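A day at the Lenden box and paper fair

I had been promising Noreen Fahy for years that I would go with her to the spring fair at Lenden, and this April I finally ran out of excuses. She collects old candy tins and biscuit boxes, and has done so since before I knew her. I collect nothing at all, or that is what I tell people, although my husband would point you toward the closet under the stairs and let you decide for yourself.

We left early, with a flask of tea and far too many sandwiches, and were in line outside the old corn hall well before nine. I do like a line when the weather is kind. The woman ahead of us was Catríona Lynch, who had come down the evening before and slept at the inn across the square, and by the time the doors opened she and Noreen had covered hinges, rust, sisters-in-law and the best way to get a price sticker off printed paper without taking the picture with it. (A hair dryer on low, and patience. I have tried it since and it mostly works.)

The fair fills the whole ground floor and a good part of the gallery upstairs. There were tables of writing boxes, sewing boxes, hat boxes with their cords still on, cigar boxes by the stack, and one long counter that held only the little round kind that face powder used to come in. The smell is wonderful – old paper, beeswax, and coffee from the stand by the door. I had expected it to be hushed and a bit fussy, but people were calling to each other across the aisles and opening and shutting lids all day long, so that the whole hall made a kind of soft clapping sound.

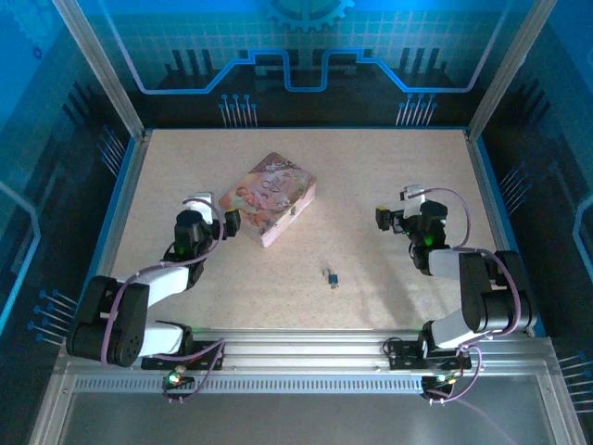 Paper-covered boxes were the part I had come to see, though I hadn't known it until I got there. My grandmother kept her letters in one, and I suppose I had been carrying it around in my head ever since. What I like best is the sort with a vintage-style picture over the whole lid, in pinks and peach and cream with a touch of soft green, a bit of curly lettering, plain pale pink sides, and a small dark metal clasp at the front. Noreen thinks these are too sweet and says so. But I could look at them for an hour, and at Lenden I more or less did, going from table to table and back again until one of the dealers offered me a chair.

That was Eamon Daly, who had the corner spot under the gallery stairs and was eating an apple with a penknife. He restores boxes for other people and sells a few of his own when he can bear to. He showed me how the paper on a good lid is turned over the edge and tucked inside, and how you can run a thumbnail along the corner and feel where it has been patched. He also told me, very kindly, that the one I had been carrying under my arm for 20 minutes had a replaced bottom. I put it back. Then I went and got it again, because I liked it, and the bottom was going to be facing the table anyway.

Lunch was upstairs, soup and brown bread, with long shared tables and not quite enough spoons. I'd recommend going up before noon if you can. We went at the worst possible time and stood on the stairs for ages, but it did mean we met Yayra Bonsu, who gives the afternoon talk on decorated paper and was trying to get past us with a portfolio as wide as she was tall. We helped her carry it up, and she let us look through the sheets before anyone else came in. There were marbled ones and block-printed ones, and some covered in tiny gold stars that she said were meant for lining drawers. Imagine opening your sock drawer on that every morning!

Her talk was in the small room at the back, with 14 chairs and a good many more of us than that, so the rest leaned on the radiators. She spoke without notes, passed things around freely and didn't seem to mind whose hands they went through. Most of it was about printing from carved wood, one color at a time, and letting each color dry before the next goes on. The part I have thought about most since was her account of how a block wears. The fine lines go first, the whiskers on a cat or the stems on a flower, and if you put an early sheet beside a late one you can see the picture getting simpler as the years go by. 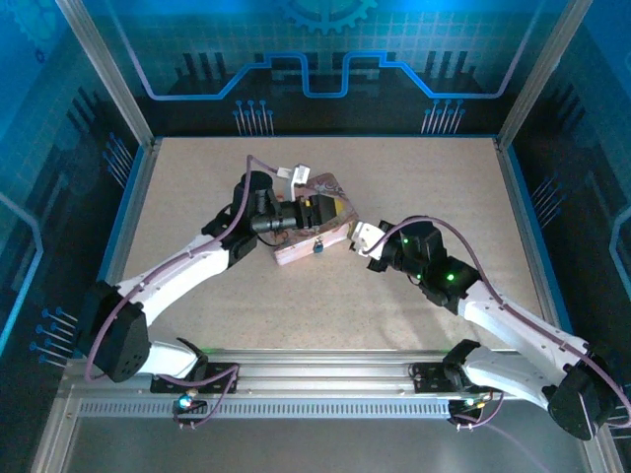
She had both kinds with her, an early sheet and a late one, and held them up to the window for us. I preferred the late one, which made her laugh. She said people tend to split down the middle on it, and that she changes her own mind depending on the weather. There were questions afterward, most of them from Catríona, and we would have been there until supper if Gráinne Ó Néill, who runs the fair, hadn't come in to say that the raffle was about to be drawn and would we please all come down.

I didn't win the raffle. Noreen won a jar of paste.

A few practical things, for anyone thinking of going next spring. Entry was $4, and the ticket lets you go in and out all day. The parking lot behind the hall is full by ten, but there is plenty of room along the river and it's a pleasant walk back, a bit uphill. Bring cash, as several of the smaller dealers don't take cards. Bring a soft bag or an old towel, too, because the wrapping on offer was one sheet of newspaper and a smile. The gallery stairs are steep, and there is no elevator, but the staff at the door will fetch a dealer down to you if you ask.

We drove home the slow way with the windows open, Noreen with her two tins on her lap and my box on the back seat with the belt across it. It is on the hall shelf now with the spare keys in it, and I have already told her I'll drive next year.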